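Stop Your House Listening In: Quick Privacy Fixes, Room by Room

Updated 2 February 2026. By Raili Rissanen

Fast version, I have bread in the oven. Got a pile of emails after the piece on doorbells so I'm dumping all of it in one place. Most of these cost nothing. Do a room a night or do the lot on a rainy afternoon.

Front door

Doorbell cams first. Open the app, find motion zones, drag the zone in until it stops at your own path. Mine was picking up the whole street plus Tyyne Huttunen's kitchen window across the way. She was nice about it. I would not have been.

Then turn audio recording off. Separate switch, usually buried under video settings or "advanced." In some states recording people's conversations without telling them can get you in real trouble, so check your own rules.

While you're in there look for a sharing page. Anything that says neighbors, community, partners – off.

Clip storage: set it to the shortest time offered. You are never going back to watch a squirrel from May.

Living room

The TV is the worst one in the house. There's a setting that reads whatever is on the screen, including discs and game consoles, and sends it home. Goes by different names. Try "viewing data," "content recognition," "live info," "interest-based." Look under privacy, then under terms, then under general. Uncheck everything. Reboot and look again, a few sets turn it back on after an update.

Does the remote have a mic button? Some only listen while you hold it, some TVs have an always-on mic as well. Physical slider on the bottom edge of the set sometimes. Feel along with your fingers, have a flashlight handy.

If you only stream from a box or stick, take the TV itself off the wifi. Forget the network, done. Picture stays exactly the same. The stick has its own snooping settings, do those too.

Robot vacuum: it draws a floor plan. If the app will let you keep the map on the machine and not in the cloud, pick that. Mine won't. I deleted the map and it bumps around like it did before, still gets the crumbs.

Kitchen

Smart speaker away from the sink and the phone. We moved ours from the counter to the top of the hall bookcase and it stopped waking up every time somebody said something that sounded a bit like its name. Mute button when company's over.

Delete the old recordings. Kumiko Tsuchiya wrote in to say she found 400 of them on hers, mostly her husband asking for timers. You can set it to auto-delete, look for "voice history." Also say no to human review, wich is a separate toggle on most.

Fridge, oven, dishwasher with wifi – ask what you get for it. If the answer is a chime on your phone, disconnect. The oven still bakes. 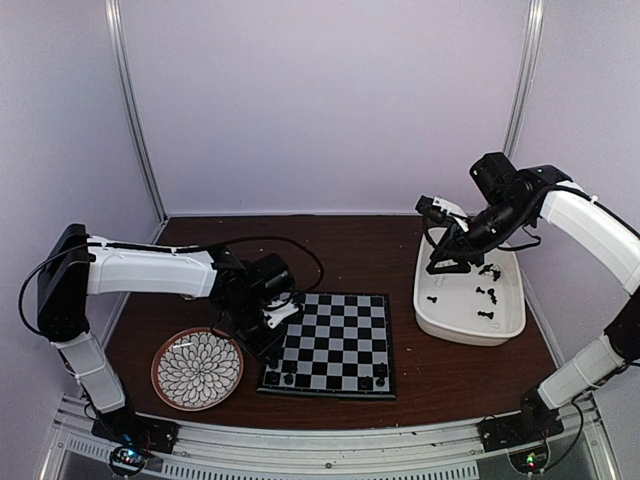

Chessboard and plate on a dark tabletop, white bin to the right.

Bedrooms and kids' stuff

No camera in a bedroom. That's my rule, you do you.

Baby monitor: change the password it came with before you plug it in anywhere. Then update it. Then turn off remote viewing if you only use it from downstairs. An old one with no updates coming should be retired. The plain audio kind is fine and cheap and you can find them secondhand.

Talking toys that need an app. Take the batteries out at night or put them in the closet. Use a fake birthday when you set up the account, and skip the child's real name.

Laptop lid: a scrap of painter's tape over the camera. Comes off clean. Don't use the thick plastic sliders on thin laptops, they can crack the glass when you shut it. Ask Oskari Hyvönen, $200 for a new screen.

The router

Make a guest network and put every gadget on it. TV, plugs, bulbs, vacuum, everything. Phones and computers stay on the main one. Takes maybe ten minutes and it's the single best thing on this page. One catch, casting from your phone to the TV may quit. Hop your phone onto the guest network for that.

Change the router's admin password too. Not the wifi one, the other one. Write it on paper, tape it inside a cabinet door.

Look at the device list while you're logged in. I counted 42 things on ours, and we are not a fancy household. Anything you can't name, block it and wait to see who complains. Ours was the bathroom scale.

Before you give a gadget away

Factory reset, then remove it from your account. Both! People do the reset and forget the account, and then the next owner gets stuck or you keep getting their alerts. Pull any memory card. Cameras with a card slot especially, check under the rubber flap.

Odds and ends

Microphone permission on your phone – go down the list, a flashlight app doesn't need it.

Location for weather apps, set to "approximate."

Store loyalty apps, web version insted if there is one.

Smart plugs can go back to being a $2 timer from the hardware store for lamps. Works for vacations.

Cover the indicator light with tape if it bugs you but leave the camera's recording light showing. You want to see that one.

Reader Mwanahawa Swai asks whether unplugging the speaker overnight hurts it. No. Takes a minute to reconnect in the morning is all. Power strip with a switch makes it easier.

Next time: shredding mail without a shredder. Send me yours. Bread's done, going.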